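# When the arm drops a bun: finding a grip fault on the steamer task

The steamer task is my favourite thing to run on Nina, and it's brilliant for showing up grip faults, as a steamed bun is soft, round and very easy to lose! Ours started dropping them between the tray and the plate, always with fault 642 in the Drusari log (grip lost while moving). If you get the same code, work through these steps in order.

1. **Stop the arm and switch off the steamer.** Use the stop button, not the pause in the menu. Pause leaves the motors live, and you're about to put your hands near the fingers. Let the pot cool with the lid off.

2. **Read the log before you clear it.** Look for the last grip value before the fault. Ours sat at 3488 on a good lift and sank to 1159 just before each drop. A slow slide like that points to the fingers creeping open. A sudden fall to zero is more likely a cable, so go and check the plug at the wrist first.

3. **Check the finger screws.** Power off, then try each one with a hex key. One of ours turned a good quarter of the way round (aha!). Nip them up gently and wipe the fingers while you're there, because starch builds up faster than you'd think.

4. **Turn the lift speed down to 4** in Kutero, under Motion > Carry. You can bring it back up later.

5. **Run a slow transfer and watch both cameras.** Keep one hand on the stop button. I have the wrist and head views up together.

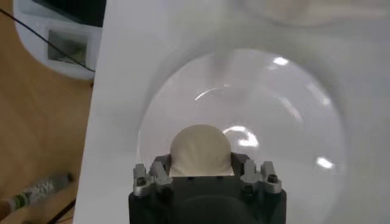
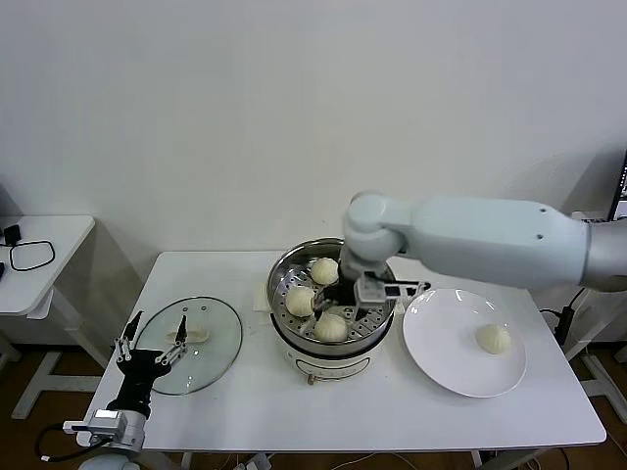 6. **Repeat with the whole batch.** If the grip value holds steady all the way to the plate, you've fixed it – save the settings and clear 642. If it still slides, swap the finger pads and start again from step 3.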